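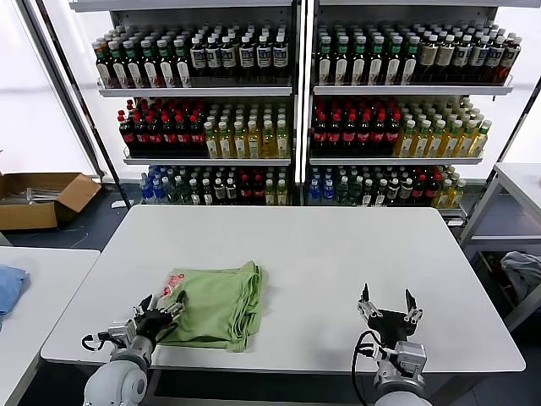

4.2 Why worn clothing stays in the house

Why do people keep clothes they no longer wear? Most of the households we spoke to kept them because they expected to find a use for them later, usually as rags, sleepwear or something to paint in.

The interviews were held in May in Latuheru and Trekusov, with 16 households in all. Each was asked to go through one drawer or shelf with the interviewer and say when each item was last worn. Garments such as the light green one in Figure 1, folded and of no great value, made up most of what came out. Coats and formal wear were talked about at more length but were seldom found in the drawers.

Colour mattered less than we had expected. Faded items were kept as often as bright ones, and only one household sorted by colour at all. Softness came up in nearly every interview. Several people said that an old cotton top was more comfortable than its replacement, and that they would go on wearing it at home after they had stopped wearing it to work. 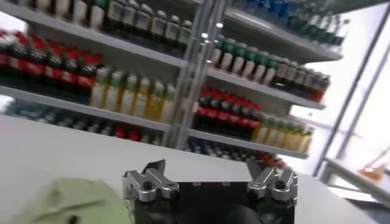
A second reason was the effort of getting rid of things. In Trekusov the nearest donation bin is 9 kilometres from the town centre, and three households there had bags already packed that had sat in a hallway or garage for months. In Latuheru, where the Kutance shop takes clothing at the front counter, packed bags were rare, although the drawers were just as full. Distance seems to affect the last step more than the decision to part with an item.

Gifts were treated differently again. Two respondents kept shirts from relatives that had never fitted them. Both said they would have felt rude giving them away, even after several years. Duangkaew and Stougaard coded these answers separately from the rest, and they are left out of Table 3.

The households were recruited through local noticeboards, so people with an interest in reuse are probably over-represented. We also did not ask about clothing kept in storage outside the home. Repair is covered in the next section.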